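Demonstration Operator, Robot Teleoperation (part-time, fixed term)
Ukell — Bruswood site
Posted May 2, 2023

Ukell is recruiting operators to record manipulation demonstrations for the Erosik project. Operators drive a robot arm by remote control or guide it by hand through household tasks, and each attempt is logged as a separate episode. The recordings are used to train control policies. The current set holds 1193 accepted episodes, and most of the remaining work is in cabinet and tableware tasks.

The position is 18 hours per week, worked in shifts of four hours or less. The term ends in November. 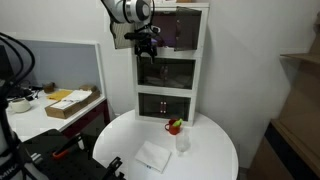 Operators are assigned a task sheet at the start of each shift. A sheet gives the starting layout, the goal state and the time limit, and the operator resets the layout between attempts. Cabinet tasks account for the largest share of sheets. They call for steady control close to the furniture: with the top doors of the white cabinet swung outward, the gripper has to work between them without striking either panel. Tabletop sheets use ordinary items such as a mug, a clear glass and a folded cloth. Failed attempts are kept and labelled, so accurate notes matter as much as a clean run.

Duties
Record demonstrations by teleoperation and by hand guidance
Reset objects and doors to the layout on the task sheet
Label each episode as success, partial or failure, with a short comment
Report joint faults, cable snags and dropped connections to the shift lead

Requirements
Good hand-eye coordination and normal or corrected colour vision
Ability to stand for up to two hours at a time
Clear written English
Legal entitlement to work at the Bruswood site

No robotics background is required. Experience with game controllers, model aircraft or machine operation is useful. Training takes two shifts and is paid at the full rate — the second shift ends with a practical assessment on a cabinet task.

Send a résumé and a short cover letter to Minoru Ichikawa, Demonstration Programme, Ukell. State which shifts you can work and whether you are left- or right-handed.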